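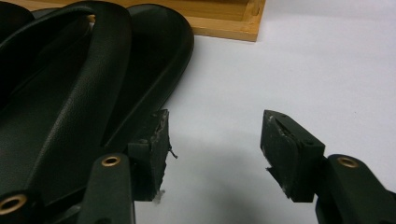
Visit report: gripper bench day at Skastedico

Skastedico opened its test hall to outside users on Jun 5, 2022. I went to compare hand-held grippers before we order for our own bench, and to see the Bindport controller on an arm, having only read the manual. The notes follow the order of the day.

Hall and layout

The hall is a single room with the arms along the window side and the hand-held tools on white tables opposite. Visitors were let in by the half hour. I had the morning session and stayed for part of the afternoon, when it was quieter and the arms were easier to get near.

Esperanza Esposito runs the bench and gave the introduction. It was short. She asked that we write down the pad condition of each tool before using it, as the spare tools in the cupboard had seen different amounts of use and results would not compare otherwise. I would have liked this printed on the tool cards.

Hand-held grippers

Two tools were available: the Clusine two-finger model and an older one from Farías. Both are used in the same way. The operator holds the tool, a camera looks down at the fingers, and the recording is used later to train an arm. Weight and reach therefore matter more than closing force.

The tool at the first table had dark green-black plastic fingers with brass-coloured eyelets set into them, and a black rectangular pad on the inner side of each finger. The pads were well used. Both were scuffed pale grey, the right one had a gouged patch on its gripping face and a ragged, chipped bottom edge, and a frayed fibre stuck out from the left one. I entered it on the sheet as "worn, both sides".

The object there was a black slide sandal lying flat beside a light wooden tray. It makes a better test than the blocks most suppliers bring. The wide strap can be taken from either side, the rim of the sole offers a second hold, and the two call for different approach angles. A black object under black pads is also a fair trial for the camera. The supplied recordings were exposed for the white table, and on the playback screen I found it hard to judge where pad ended and sandal began.

My own trials were as follows.

Strap, taken across its width: reliable with both tools. The Clusine needs less wrist turn.

Rim of the sole, taken from above: poor with worn pads. The sandal rotated as it left the table and twice dropped back. With a fresh pair fitted, the same grasp held.

Placing in the tray: no difference between the tools. The limit was my view past my own hand.

The Farías tool has the stiffer trigger. After 19 grasps I noticed it in the thumb, and after a full set I would not have wanted to start another. Its fingers flex less, which helped on the rim. The Clusine is lighter at the front and I would choose it for long sessions, with the provision that pads are treated as a consumable and ordered with the tool.

Pads

I asked how often they are changed. The bench rule is 200 grasps or visible damage, whichever comes first, though Esposito said the count is kept by hand and tends to slip on busy days. Changing a pair took me a few minutes with the supplied key. The first pad went on slightly tilted and had to be lifted and seated again. There is no mark on the finger to line it up with, and a scribed line would fix this.

A harder pad compound was on show but not fitted to anything. I was told it lasts longer and slips more on smooth plastic. No figures were offered, so I have left it out of the comparison.

Controller on the arm

The Bindport unit was driving a small arm with a powered version of the Clusine fingers. Set-up is done from a browser page, and the force limit is given as a percentage of maximum, with no value in newtons. At 70 per cent the fingers held a rubber sole without trouble and visibly squashed a paper cup. I asked for a conversion table and was told one was sent to registered users in May. It is not in the public manual.

Stopping behaviour was good. With the stop pressed in mid-move, the arm held position and the fingers kept their grip. Restart requires a confirmation on the page and a second one on the box, and the two must be done in that order or the unit reports a fault with no text beside the code.

The cable from box to wrist is stiff and pulled at the last joint when the arm reached across the table. Anyone mounting this near the edge of its range should allow a longer loop than the drawing shows.

Points for our order

Two Clusine hand tools, with several spare pairs of standard pads.

A dark mat as well as a white table top, and a fixed camera exposure for each.

No decision on the Bindport controller until we have the force table.

Pad condition to be added to our session sheet, next to operator and tool number.

The next bench day has no date yet. Skastedico takes names by email.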